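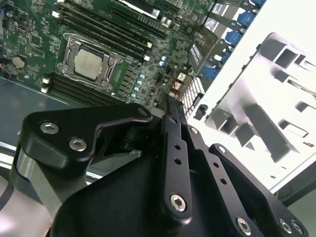

Sedar said it would no longer accept a fixed replacement date for office desktop computers, and that a machine which passes its tests should stay in use until it fails one. The company was responding to questions about its new support contract with the hotel booking firm Bristotel, which takes effect in April.

The contract replaces an arrangement under which every desktop was returned and scrapped after 60 months, whatever its condition. Machines will now be inspected at that point and graded. Those in the top two grades go back to the desk with a further 20 months of cover. Those in the third grade are kept for parts, and the rest are sent for recycling.

Grading is done on the hardware alone. A technician checks the power supply under load, runs a memory test overnight, reads the error counters on the hard disk and looks over the board for swollen capacitors, corrosion and damaged sockets. Dust is cleared from the fans and heat sink before any temperature is recorded. The thermal paste between the processor and the heat sink is replaced in every case, as old paste tends to dry out and the readings are of little use until it has been changed.

Sedar has published results from a first batch of 100 desktops taken from two Bristotel offices. Of these, 62 were graded fit for further use. The most common fault among the remainder was a worn hard disk, followed by failed power supplies. Faulty memory was rare, and most of the cases recorded were cured by removing the module, cleaning the contacts and fitting it again.

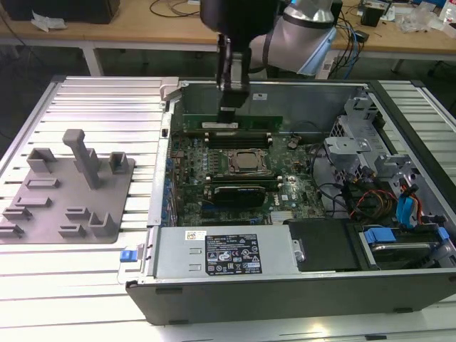

Labour is the largest cost in the scheme, and the published rates allow only a short time on the bench for each computer. Work is priced by the part, with separate charges for memory, storage, power supply and cooling. Full-size towers come out cheapest, as most parts can be reached once the side panel is off. With the case lying on its side, the memory slots, the processor socket, the graphics card and the small round coin-cell battery on the board are all open to view. Compact desktops, where a drive cage often has to be lifted out first, carry a surcharge on three of the four items.

The battery is a minor part but appears in the contract by name. It keeps the clock and firmware settings when the computer is unplugged, and a flat one can cause a machine to start with the wrong date or refuse to find its disk. Under the earlier arrangement such faults were often logged as a failed board. Sedar will now change the battery at every inspection.

Memory is the upgrade most often requested. Many of the older desktops were supplied with half of their slots free, and adding a matched pair of modules is in most cases enough to run current office software without heavy use of the disk. Where a solid-state drive is fitted at the same visit, the contract sets a single combined charge. Processors will not be upgraded – Sedar said the price of a faster part for an old socket was seldom justified for office work.

Records will be held in Zurnon, the asset register that Bristotel already uses for its furniture and telephones. Each computer keeps one entry for its whole life, listing every part fitted and the date of each test. Parts moved from one machine to another carry their history with them. Um, which handles recycling for both companies, will receive a copy of the entry for each item sent to it, along with a certificate showing that the disk has been wiped.

Software support remains the main limit on how long a desktop can be kept. Windows 7 will stop receiving free security updates in January 2020, and machines still running it must be moved to a newer system or taken off the network before then. The contract requires this to be done at the time of inspection. Computers that cannot run the newer system are to be withdrawn even where the hardware passes. 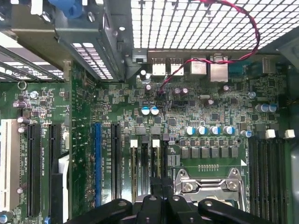 Inside an open desktop case: the motherboard, with the perforated metal grille of the back panel behind it.

Laptops are not covered. Sedar said batteries, hinges and screens made them harder to grade on a fixed scale, and that a separate price list would follow. Bristotel has kept its existing laptop arrangement in the meantime.

Published Jan 25, 2019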